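Skivholm Residence Hall Adds Fabric-Lined Baskets to Shared Rooms
26 March 2023

The Skivholm residence hall has completed the first stage of its storage program for shared living rooms. Under the program, each participating room receives one large basket with a removable white liner, intended for laundry, spare bedding and other soft items that residents had been keeping on chairs or on the floor.

The program was approved in January following a survey of residents. Of the 400 questionnaires sent out, 274 were returned, and 241 of those named a lack of storage for clothing and linens as the main concern in the shared rooms. The hall management selected a light-colored model with patterned sides and a dark gray rim, which can be placed beside existing furniture and shelving.

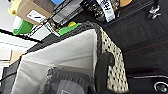
Use and Care of the Baskets

Residents are asked to keep the baskets clear of doors and heaters. Liners should be lifted out and emptied before washing, and they should be completely dry when they are put back. Food, open containers and electrical equipment may not be stored in them. Items left in a basket at the end of a lease will be held at the front office for 5 days.

"The rooms are small, and residents told us plainly what they were missing," said Ankica Perić, head of resident services. "We wanted something that could be moved by one person and would not take up shelf space." 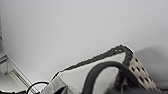 A storage basket with gray trim against the wall of a shared room.

The second stage will extend the program to the rooms in the Isaksson wing. Deliveries there will be made floor by floor, and residents will receive written notice before staff enter a room. Existing black metal shelving will remain in place, and residents do not need to remove boxes or other belongings from it.

Residents who would prefer not to receive a basket may decline in writing at the front office. Requests for replacement liners should also be made there, with the room number and the name of the resident responsible for the room.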